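Food and Travel Writing, Handout 7
Regional dishes: sourcing, naming and describing

Instructor: Merike Laur
Reading for this unit: Retamal, chapters on market towns; Painemal, "Notes on the Godoy Coast Kitchen"

This handout covers the short regional food guide, the kind of piece that tells a visitor what to eat in one place. Assignment 3 is a guide of this type, 1000 words, on a region you can document. 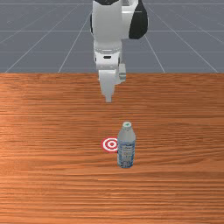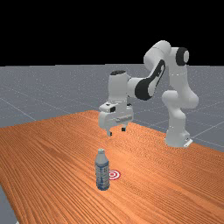
1. Scope

A regional guide has to state its boundaries early. "The food of the coast" is too wide. "Dishes served at lunch in the port towns between Illside and Godoy" can be checked. Political borders are a poor guide to food borders. Rivers, rail lines and old grain routes often fit better. If the region has an inland and a coastal half, say which one you mean, or treat them in separate sections.

Decide also whether the guide covers home cooking, street food or restaurant food. The same dish may differ in all three. A bean stew made at home may simmer most of the day and contain no meat, while the restaurant version carries sausage so that it can be priced as a main course. Both are real. Label them.

2. Choosing the dishes

For the assignment, choose seven dishes. Most published guides lean on main courses, and this skews the picture of how people eat. Your list must include at least one bread or starch, one drink and one item eaten outside meal times.

Test each candidate against these questions.
- Is it eaten by residents on ordinary days, or only at festivals?
- Can a visitor find it without a private invitation?
- Is it seasonal? If so, name the months.
- Is there another dish on the list that does the same job?

A dish may fail one test and stay in, provided the text says so. A festival cake sold only in April is still useful to a reader who will travel in April.

3. Names

Give the local name first, then a plain English gloss in parentheses at first use. After that use the local name alone. Do not italicize it after the first use. Avoid glossing by comparison ("a kind of pizza") unless the method is close. A flatbread with toppings added after baking is described more accurately as a flatbread with toppings added after baking.

Spelling varies. Where two spellings are common on menus, print both once so that the reader can recognize either. Retamal follows the spelling of the oldest printed menu she could find, and Painemal follows current signs. Either rule is acceptable if you keep to it.

4. Description

Order of information in a standard entry:
a) main ingredient
b) cooking method
c) texture and seasoning
d) how it is served and with what
e) where and when to find it

Origin stories belong after (e), if they are used. Most cannot be verified. "Said to have been brought by sailors" needs a source for who says it. Estela Ibarra's entry on smoked mussels, discussed in class, gives three competing origins in two sentences and moves on. Treat it as the model for length.

Words to cut on revision: authentic, hidden gem, mouthwatering, must-try, exotic, humble. "Spicy" should be qualified by source (fresh chili, dried chili, black pepper, mustard) and by strength.

5. The position of the writer

Local writers and visiting writers make different errors. The local writer skips steps, forgets to explain how to order, and treats the family version as the general one. The visiting writer overstates what was eaten first and relies on places with translated menus. Neither position is disqualifying. State yours in one sentence near the top and do not return to it.

Sources who cook for a living should be named with permission. Sources who cook at home may be identified by town only.

6. Prices and portions

Give prices in local currency, with the date of the visit. A dish listed at 4000 in the main text without a currency sign will be marked as an error. State whether the portion is meant for one person or for the table.

Submission: single file, entries numbered, source list on a separate page. Late work loses one grade step per day.

Elba Alarcón holds the writing clinic for this unit. Bring a printed draft.

40 shares | 7 comments

Related items
Handout 6: Writing about bread
Handout 5: Interviewing market vendors
Tasting vocabulary, revised list
Sample guide: Breakfast in Ikcombe
Assignment 3 grading sheet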